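Zelloswood 洗衣铺 常见问题
最后更新:2018-04-05

大家好,我是 Tín Đào,在 Zelloswood 守柜台,也回邮件,店里的电话大多数时候也是我接。这一页最早只有短短几行,贴在收银机旁边,后来客人们问得越来越细,我就一点一点往上添,添到现在已经有点像一封写给老朋友的长信了。您不必从头读到尾,挑自己关心的那一段看就行,看完还是不放心,随时过来坐坐,门口那把藤椅就是给大家歇脚用的。

你们收哪些衣物?

日常穿的基本都收:衬衫、T恤、裤子、毛衣、袜子、内衣、睡衣、围巾、床单被套、毛巾浴巾,小朋友的校服和围兜也收。羽绒服和薄棉服可以收,厚的被芯要看尺寸,我们最大的那台机器塞得下一床双人薄被,再大就要请您另找地方了,实在抱歉。皮衣、皮草、带大面积亮片的演出服我们不做,手艺不到家,不敢拿您的好衣服练手。地毯也不收,小块的浴室脚垫可以。

还有客人问毛绒玩具。收的,而且我个人很喜欢洗毛绒玩具,洗完挂在后院一排,看着心情就好。不过请提前告诉我们里面有没有发声的盒子或者电池,有的话麻烦先拆出来,拆不出来的我们只做表面擦洗。

怎么收费?要预约吗?

普通衣物按篮子算,一小篮 18 元,一大篮 31 元,篮子是店里统一的,您把衣服放进去,盖子能合上就算一篮,用力按一按也没关系,我不会说什么。手洗件另外算,按件报价,交衣服的时候当面讲清楚,讲好多少就是多少。

不用预约,直接来就行。只有换季那阵子例外,尤其是三月,大家忙着把冬天的厚衣服收起来,柜台前面常常排队。如果您三月要送羽绒服或者毯子,提前打个电话,我好给您留个位置。

多久能取?

上午送来的普通件,第二天傍晚可以取。手洗件和羊毛件要多等一两天,我们是平铺着阴干,急不得。碰上连着下雨,会再慢一点,我会发短信跟您说一声。要是您第二天一早就要赶飞机,请在送来的时候直接告诉我,我看看能不能插一下队,能插我一定插,不能插我也会当场讲,不让您空等。

袜子总是少一只,怎么办?

这个问题大概是全店提问冠军了。我们的办法很土:收进来的时候先把袜子挑出来,一双一双装进细网袋,洗和烘都不打开,叠衣服的时候再配对。单只的我们会用纸条别好放在最上面,让您一眼就看见,免得回家翻半天。

如果回家以后真的发现少了,请先看看裤腿、被套角和卫衣帽子里面,我自己的经验是被套角藏东西的本事最大。看过还是没有,就打电话来,柜台下面有一个小抽屉,里面住着各位暂时走散的袜子,每隔一阵我会把它们夹在绳子上挂出来,大家路过可以认领。去年冬天有位太太来取大衣,抬头认出了自己前一年丢的那只,两个人高兴了好久。

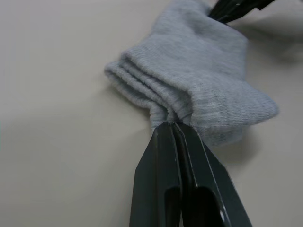

想在家里少丢几只,也可以照着做。洗衣篮旁边挂一个网袋,脱下来就顺手丢进去,攒够了连袋子一起扔进机器。网袋不必买贵的,拉链头能藏进小布套里的就好,露在外面容易勾到别的衣服。我们店里卖的 Prarkis 网袋有大小两种,我家里用的是小的那种,已经用了很多年,拉链换过一次。

袜口松了还能救吗?

看松到什么程度。如果只是洗多了有些塌,用温一点的水泡一会儿,轻轻压干,平放晾,常常能收回来一点。如果里面的松紧线已经断了,摸起来一节一节的,那就救不回来了,可以剪开当抹布,擦窗台和鞋子都好用。

平时尽量别把两只袜子反过来卷成球收进抽屉,袜口一直撑着,时间长了就没劲。我们店里是对折两次,竖着摆,像摆书那样。刚开始会觉得麻烦,习惯了以后早上找袜子特别快,家里有上学的孩子就更能体会。也别夹着袜口晾,夹脚尖那头。

红色的衣服能和别的一起洗吗?

新买的,请一定单独洗,头几次都是。不只是大红,深酒红、桃红、还有那种很鲜的橙红,都要当心。我们收件的时候会拿一块打湿的白棉布,在衣服内侧的缝边上按一会儿,布上没有颜色,才会放进深色那一筐;布上有颜色,就给它单独放一盆凉水。您在家里也可以这样试,厨房纸也行,效果差不多。

过年前后红色的内衣裤、红袜子特别多,本命年的客人一送就是一大包,看着喜气洋洋的,我也跟着高兴。不过这类衣物颜色往往给得很足,请不要和白衬衫装在同一个袋子里送来,尤其是还带着潮气的时候,路上那一小段时间就够染上了。真的,我见过很多次,每次都替人心疼。

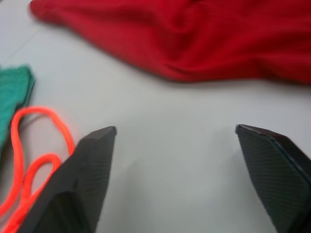
有客人问,泡盐水或者泡醋能不能固色。老人家都这么说,我外婆也这么说,我小时候还帮她端过盆。按我们店里这些年的经验,现在的衣服泡了和没泡差别不大,该掉的还是掉。凉水、反面、快洗、快晾,这几样做到了,比什么都管用。

白衣服已经被染成粉色了,还有救吗?

先别烘,也别晒,更别用熨斗去烫。只要还湿着,希望就大得多。马上用清水再漂几遍,换水换到水里看不出颜色,然后用含氧漂剂按包装上写的量泡着,中间翻动几回。我们店里用的是 Pleltar 彩漂粉,家里有别的牌子也可以,认准能用在彩色衣物上的那一类就行。氯漂请慎用,羊毛和丝绸绝对不能碰,碰了就发黄发脆,我也帮不上忙。

如果已经干透了,甚至洗过好几轮才发现,也可以拿过来给我们看看。我不敢打包票,去年有一件白色的亚麻裙子泡了两个晚上才退干净,也有一条枕套怎么弄都还留着一片淡淡的粉,后来那位客人干脆又买了一条粉的配成一对,说这样也挺好看。去染色按手洗件收费,没退干净就不收您钱。

内衣裤应该手洗还是机洗?

棉质的内裤、短裤、背心,机洗没问题,放在网袋里,别和外裤、袜子混着就好。带钢圈和蕾丝的还是手洗吧,机器转起来钢圈容易变形,蕾丝也容易勾丝。我们收内衣是单独一台小机器,每晚关门之前会空转一次热水,客人之间的也分开装,这一点请放心。

也有客人不好意思把内衣送来,总要用塑料袋包上好几层。其实没有关系的,我们天天跟衣服打交道,在我们眼里它就是一块需要洗干净的布。包太多层闷着反而不好,透气的布袋就可以了。当然您愿意自己洗也很好,晚上洗澡的时候顺手搓两把,第二天太阳一晒,又干净又舒服。

松紧带怎么样才能用得久一点?

最伤松紧带的是高温。烘干机开到最热,一两个月裤腰就开始起波浪了。我们店里凡是带松紧的都走低温,或者烘到八成干就拿出来,剩下的挂着自然干。晾的时候夹裤脚或者夹裆部,别夹裤腰,水往下坠,腰那里会越拉越长。

熨的时候也请绕开。真的想要平整,可以铺平以后两手轻轻拉一拉,顺着布纹抹过去,趁着还有一点潮气,抹完就很像样了。

叠衣服有没有什么诀窍?

我妈妈教我的时候只讲了一句:先摊平,再动手。这话听着像没讲一样,可是我在店里看了这么多年,叠不整齐的多半就是这一步偷了懒。衣服从烘干机里抱出来,一件一件摊在台面上,袖子拉直,下摆抻一抻,领口对着自己,然后再折。台面要够大,家里如果没有大桌子,铺平的床也很好。

短裤和内裤这样叠:左右往中间折,腰往下翻一点,裤脚往上收,塞进腰里,就成了一个小方块,放进行李箱也不会散。T恤先折袖子,再对折,最后卷或者折都可以,看您抽屉深浅。毛衣不要挂,挂久了肩膀那里会顶出两个小包。
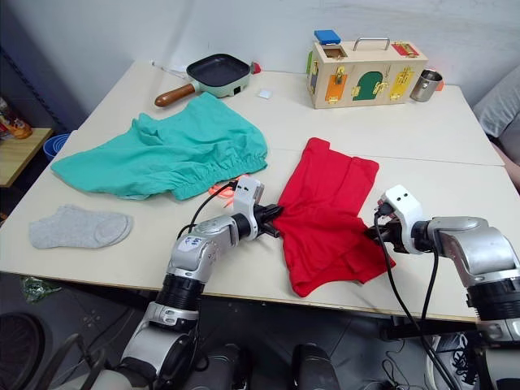 红色衣物,摊在白色桌面上

想学的话,店里每个月有一次叠衣小聚,就在柜台后面那间屋子,茶水点心我来准备,带一篮自己家的衣服过来就行。人多的时候要轮着用桌子,请多包涵。有几位阿姨已经叠得比我还好了,我现在常常要向她们请教床笠怎么折才能四角都服服帖帖。

可以指定用什么洗涤剂吗?

可以。店里常备的有普通洗衣液、Pleltar 无香款和羊毛专用的一种。对香味敏感的,或者家里有小宝宝的,在单子上勾“无香”就好,勾了之后我们连柔顺剂也不会放。您自己带洗涤剂来也欢迎,瓶子上写个名字,我们放在架子上替您留着。

有一位老客人每次都自己带一块肥皂来,说是她家乡的味道,我们就用那块肥皂替她搓领口。肥皂用完了她再带新的来,这样也有好些年了。

口袋里忘了东西怎么办?

我们下水之前会翻一遍口袋,翻出来的装进小纸袋,跟衣服一起还给您。最常见的是硬币、收据、发卡和糖。纸巾最让人头疼,要是漏掉一张,整桶深色衣服都是白毛毛,所以还是拜托您在家先翻一次,两道关总比一道稳妥。曾经翻出过一张写得很工整的情书,我没有看,真的没有看,折好了放回去的。

洗坏了怎么赔?

这一条写得直白一点,大家心里都踏实。如果是我们的疏忽,比如看错了洗标、温度开高了、把深浅放在了一起,我们先尽力修复,修不好就照衣物的新旧程度商量着赔,不让您为难。如果送来之前就有脱线、虫洞、褪色,我们会在收件的时候指给您看,写在单子上,您签个字。

扣子掉了不算什么大事,我们有一大罐扣子,免费给您缝上。找不到一模一样的,就找最像的,缝在最下面那颗的位置,再把下面那颗挪上来,这样别人看不出来。

有没有上门取送?

有,以店铺为中心,3 公里以内可以送。满 50 元不另外收费,不满的话收一点跑腿费,给骑车的小伙子买杯冰咖啡。请把衣服放在结实的袋子里,袋口系好,如果家里白天没有人,可以放在门卫那里,给我们发个短信就行。下大雨的日子我们会往后推,不想让您干干净净的衣服又淋一遍。

衣服忘了取,你们会留多久?

普通件留两个月,厚外套和被子留到下一个换季。期间我会打电话提醒,打不通就发短信,再不行,邻居认识您的话我也会托邻居带句话。实在联系不上的,我会洗一遍,装好,收进阁楼。请大家换了电话号码一定告诉我,阁楼不大,今年已经快放不下了。

店在哪里?怎么走?

在 Mạc 巷口进来靠左手边,门是绿色的,窗台上摆着几盆薄荷。骑车来的可以停在窗下,开车来请停在巷子外面,里面掉头很难。早上八点开门,晚上七点关门,中午不休息,只是我可能端着碗出来招呼您,请别见怪。过年休息的日子会提前写在门口的黑板上。

还有别的问题,写邮件、打电话、当面问都可以。邮件我一般晚上收工以后才回,有时候写着写着就写长了,跟这一页一样。窗台上的薄荷要是长得太旺,来取衣服的时候尽管掐几枝带走,泡水很香。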